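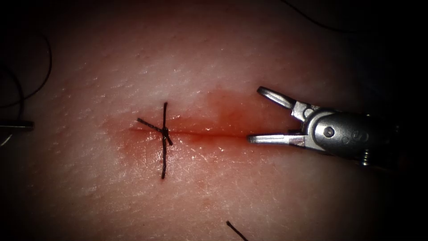

Attachment A: pad surface, one interrupted suture on the left half of the cut.

Ticket 2000
Queue: Jerville Skills Support, consumables
Product: Plukthorpe tissue pad, lot 81; Mikard black suture thread
Status: Resolved, monitoring
Opened: April

Problem as reported
Thread snags between throws when closing a straight cut with interrupted sutures. The first knot can be placed. On later stitches the working thread loops back under the instruments and drags on the pad. The red stain also makes the wound edge hard to find. Site asks if the pad lot is bad and requests a replacement.

Reply from support
Attachment A reviewed. The edges are close together at the knot. The stain is strongest along the cut and spreads wider over the right half, thinning toward the left end. The corners of the pad are very dark compared with the center. The long strand runs well below the cut. Nothing in this view points to a faulty pad.

Please confirm:
Starting length of the thread.
Whether the pad is blotted between stitches.
Lamp position.

Reply from site
Thread is used at the length it comes off the card. Not measured. Pad is not blotted. One lamp, directly overhead. 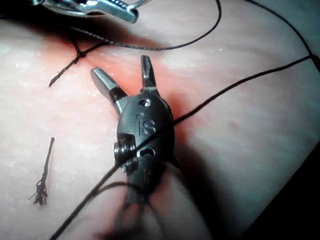 Attachment B: open jaws over the pad, black thread lying across the wrist below the letters "IS".

Reply from support
Attachment B shows the cause of the snagging, or most of it. One length runs diagonally over the front of the wrist and is taut. There are more loops tangled lower down, around the shaft. A throw started in this state will pull on the loops before it pulls on the knot.

Actions, in this order:
1. Stop and clear all thread from the shaft before starting a throw. Do not pull the taut length to free the loops. Open the jaws, lift away from the pad, and unwind.
2. Cut the thread to 11 cm per stitch. Discard the remainder if it is kinked.
3. Pull the thread through until the tail is short, then park the long end on the side away from the cut.
4. Blot with dry gauze after each knot. Press, do not wipe. Wiping moves the stain across the pad.
5. Lower the lamp and tilt it so the light falls across the cut.

Reply from site
Steps 1 to 4 done. Two stitches closed with no snag. On the third the thread caught again, on the pad edge this time. Lamp cannot be tilted, the Bogale arm is fixed. Edge still hard to see on the wide side of the stain.

Reply from support
Pad edge: move the pad 2 cm farther from the lip of the tray so the parked end stays on the pad. For the stain, use less fluid at setup. The quantity on the Plukthorpe sheet is for the large pad and is too much for this size. If the lamp cannot be tilted, turn the tray a quarter turn and compare before changing anything else.

Reply from site
Pad moved, fluid reduced by half. Full row closed, no snags. Tray turned, small improvement in the corners. Lamp left as is.

Resolution
Thread length and thread parking. Pad lot 81 not at fault, no replacement sent. Correction to the fluid quantity passed to Plukthorpe, no answer yet. Lamp arm moved to a separate ticket. Reopen this one if snagging returns with thread cut to length.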